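Section 7. When the Gripper Drops, Drags or Will Not Let Go

Welcome back, and we're sorry if you have landed on this section because something has just gone wrong. Most grip faults on the Mutov hand-held gripper come down to one of a handful of causes, and you can usually sort them out at the table with the small wrench from the kit and a bit of patience. Please read the whole part that applies to you before you pick up a tool, even if you are in a hurry. We have all been in a hurry, and it has cost us a finger joint or two.

CAUTION: Always release the trigger, switch off the unit and wait for the indicator to go dark before you put your own fingers anywhere near the gripper fingers. The spring keeps some tension in the linkage even with the power off. Keep long hair, sleeves and lanyards clear of the joints.

7.1 The object slips while it is being held

This is the fault we hear about most, and it tends to show up in the second half of a long session, when the fingers have picked up dust and the person holding the handle has grown a little tired.

1. Lower the object to the table and open the fingers fully. Please don't try to catch a falling object with your free hand.

2. Switch the unit off.

3. Wipe the contact faces of both fingers with a dry, lint-free cloth. Skip the alcohol wipes on the black plastic, as they make it brittle over time.

4. Check each bushing for play. Take hold of the finger near its tip and rock it gently from side to side. A faint give is fine. If you hear a click, go to 7.3.

5. Switch on again, close the fingers on the foam test block and hold for 40 seconds. The block should stay where it is. If it creeps, move the grip force up by one step and repeat the test.

Note: Stop at grip step 7. The dial will turn further, but those last positions are meant for bench calibration and will wear out the linkage in a matter of weeks.

7.2 The fingers close but will not open

A jam of this kind can be alarming the first time, particularly with something breakable in the grip. (One of our early jams involved a full Brita pitcher, and the carpet took a while to forgive us.) Stay calm, keep the handle level and let the object rest its weight on the table.

1. Let go of the trigger completely and count slowly to 3.

2. Switch off at the handle.

3. Support the object with one hand from underneath, well away from the linkage.

4. Turn the release screw on the back of the handle a quarter turn to the left. The fingers will relax, sometimes quite suddenly.

5. Lift the object out and look for anything caught between the moving plates. Crumbs, thread and bits of tape are the usual finds.

CAUTION: Never pry the fingers apart with a screwdriver. The plates can crack near the holes, and a cracked finger may hold up well for a day and then give way under load.

7.3 The finger clicks or wobbles

Clicking nearly always means a worn bushing. Replace bushings in pairs, left and right together, so that the two fingers go on meeting evenly. The full procedure is in Section 9, and a fresh pair needs about 25 open-and-close cycles with nothing in the grip before you go back to work.

7.4 Pins, bristles and other awkward shapes

We added this part in February, after Urmila Maurya on our support desk noticed how many jam reports mentioned brushes. A hairbrush looks like an easy thing to pick up, and the back of it is, but the other side offers the finger a great many small points to rest on in place of one flat face. A pin can slide into a hole in the finger plate, or lodge beside a bushing, and then the trigger goes slack while the brush stays put.
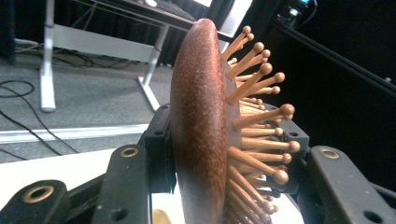
So do take a moment over how you approach a brush. Bring the fingers in slowly, stop as soon as you feel resistance, and look at the pin side before you add any force. If a pin has gone into a hole, open up, shift your grip a little way along the brush and try again. If it will not come free, follow 7.2 from the first step.

After any jam with a brush or comb, check both fingers for scratches and check the object for loose pins. A broken pin left in the linkage can bring the same fault back the next morning.

7.5 Reporting a fault

If the gripper has been through the steps above and still misbehaves, please stop using it and send us the grip step, the object you were holding and a short note on what the trigger felt like. Leave the fingers attached to the handle when you pack it. We can learn a good deal more from a faulty unit that comes back in one piece.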